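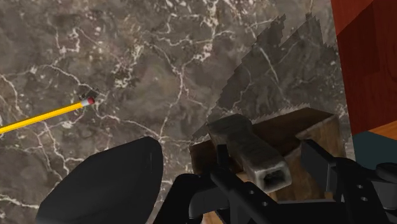

Yellow pencil on veined marble.

Community Help > Baseball > Club records and scoring

Recording a player whose seasons with the club are not consecutive

Posted by Greer Farquharson, March 26, 2020

I have recently taken over the records of Finham Baseball Club and am preparing the all-time register for display in the clubhouse. One former catcher presents a difficulty. He appeared for the first team in three successive seasons, left to play elsewhere, and returned 7 seasons later for a single game in July, in which he was entered as a substitute and did not bat. The old register gives him three seasons. A typed list kept by my predecessor gives him four.

I should be grateful for guidance on two matters. First, does one appearance without a plate appearance count as a season? Secondly, should his entry appear once, with a gap, or as two separate entries? The register carries 101 names at present, and I wish to apply one rule to all of them.

Murdo Carnegie

The season should be counted. A player who is announced into the game, or who takes up a position in the field when play resumes, has appeared in it. Whether he batted affects his batting line only. His record for that year would show one game, no at-bats and no plate appearances, with any fielding chances entered in the usual way. If the scoresheet shows only that he was on the bench list, he did not play and the season should be left out. It is therefore necessary to consult the original sheet before altering the register.

A single entry is preferable. List each season on its own line and leave out the years in which he did not appear. Please do not fill the missing years with noughts, as a later reader may take these to mean that he was on the roster throughout. His batting average should be left as a dash for the final season. It should not be written as .000, which would mean that he had at least one at-bat and no hits.

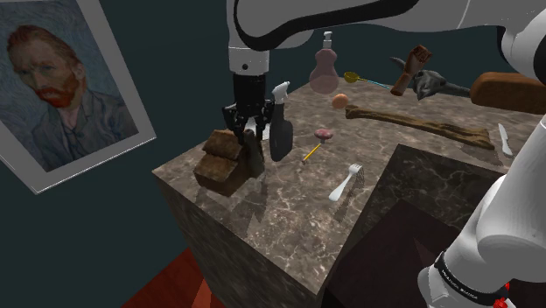 Career totals should stand on a line below the last season and should be worked out afresh from the season figures. Averages must never be averaged. Add the hits, add the at-bats, and divide one by the other. For a display copy, the totals line may be set in heavier type, and the lettering throughout should be large enough to read from the far side of the room. Small pale characters on black, like those on the band round the white casing in the picture, are unsuitable for a register of this kind. Dark type on a light ground is recommended, with the surname first.

Lertchai Khunthong

Our club counts him only if he batted. It has always been done that way here.

Brunello Lo Presti

I would support the first reply. The second describes a house rule, which a club is free to adopt, but it would remove every pinch runner and late defensive replacement from the register, along with any relief pitcher who never came to the plate. Whichever rule is chosen, it should be printed at the foot of the register.

One further point for the catcher's entry. Passed balls and stolen bases allowed are often missing from older sheets. Where they are missing, leave the space blank and add a note to that effect.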